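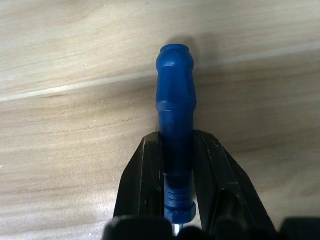
I have wanted a little oak barrel of my own for longer than I'd care to admit, and this past August I finally gave in and bought the Novach home aging kit. If you've ever stood in a gift shop looking at one of those tiny barrels and wondered whether it does anything besides look handsome on a sideboard, pull up a chair, because I've been living with mine for 13 weeks and I have a lot to say about it!

The kit comes in a plain brown box with a good bit of straw packing (which got everywhere, and which my dog found thrilling). Inside you get the barrel itself, a stand, a spigot, a bung, a small funnel and a folded sheet of instructions. Mine is the 3 liter size. Novach also sells a smaller one, and my friend Benedita Morais has that version, so I've been able to compare notes with her the whole way through. We ended up with quite different results, and I'll get to that.

First comes the soaking. You fill the barrel with hot water and wait for the wood to swell up and seal itself. The sheet says two days. Mine took four, and for the first two it dripped steadily from the front, so please set yours over a baking tray and don't panic the way I did. I called the shop where I'd bought it, Mansour in Eldale, and the very patient man on the phone told me to top it up every evening and leave it alone. He was right. By the fourth morning the tray was dry and has been ever since.
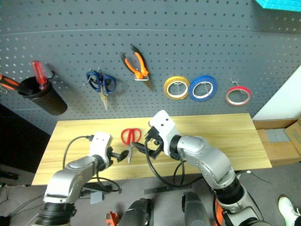
Issue 13

Now for the fun part. I filled mine with Grarnine white whiskey, the 100 proof one, which is clear as water and tastes a bit like buttered corn with a temper. I chose it on purpose, as I wanted something inexpensive that had never seen a barrel, so that whatever the oak did would be easy to notice. If you pour in a bottle that's already spent years in wood you may well be pleased with it, but you'll have a harder time telling what your money bought you.

After one week it had turned the color of weak tea. After three it was a lovely deep gold, and I was going around pouring thimblefuls for anyone who came to the door. It smelled of vanilla and fresh-cut boards, and there was a sweetness at the front that simply hadn't been there before. I'd call the fifth week the best of the lot — soft, a little toasty, with something like orange peel at the end. We had it after a roast chicken dinner and my sister asked for the recipe, as though it were a pie.
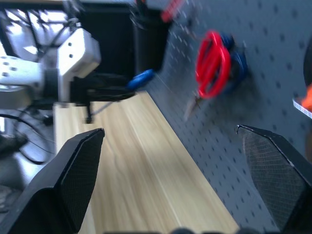 Tabletop and pegboard.

Then I got greedy. A small barrel works fast, since there's so much wood touching so little whiskey, and I left it well past the point where I should have stopped. By the ninth week the orange peel was gone and the oak had taken over, and by the end it was like licking a very nice fence. Benedita, who has more sense than I do, emptied hers at week four and bottled it. Hers is still delicious and mine is now something I put in barbecue sauce. (It's wonderful in barbecue sauce, for what it's worth.)

You also lose some. I knew about the angels' share, of course, everyone who likes whiskey does, but it's one thing to read about it and another to tip out your barrel and find the angels have had a good deal more than you have. Keep it somewhere cool and out of the sun. Mine sat near the oven for most of that time, and I'm sure it didn't help.
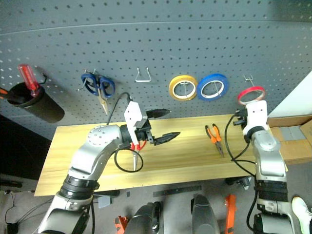 As for the parts, I'm mostly happy. The barrel is tight and nicely finished, and the hoops haven't budged. The stand is steady, even on my old kitchen floor, which slopes. The spigot is the one thing I'd change. It's wood, it's stiff, and when you turn it with one hand while holding a glass in the other you will get whiskey on your sleeve. Benedita swapped hers for a metal one and says she'd never go back. The funnel is too narrow to be much use and I gave up on it after the first bottle.

Cleaning is easy enough if you do it right away. Rinse with hot water until the bits of char stop coming out, then either refill it or keep it full of water with the cleaning tablets, which you have to buy separately and which I think should have been in the box at this price. Don't let it dry out, or you'll be back to the baking tray.

Would I buy it again? I would, and in fact I've already filled it a second time, now with a batch of Manhattans, minus the bitters, which I'll add in the glass. The wood is gentler the second time around and I'm tasting every Sunday-dinner's worth with a notebook beside me, so no more fence. If you like to tinker and you have people around to share with, I think you'll get a great deal of pleasure from it. If you mainly want good whiskey to drink tonight, buy a good bottle and save the counter space.

Four stars out of five from me, with the missing one for the spigot.

Killian Lacroix
Dec 18, 2021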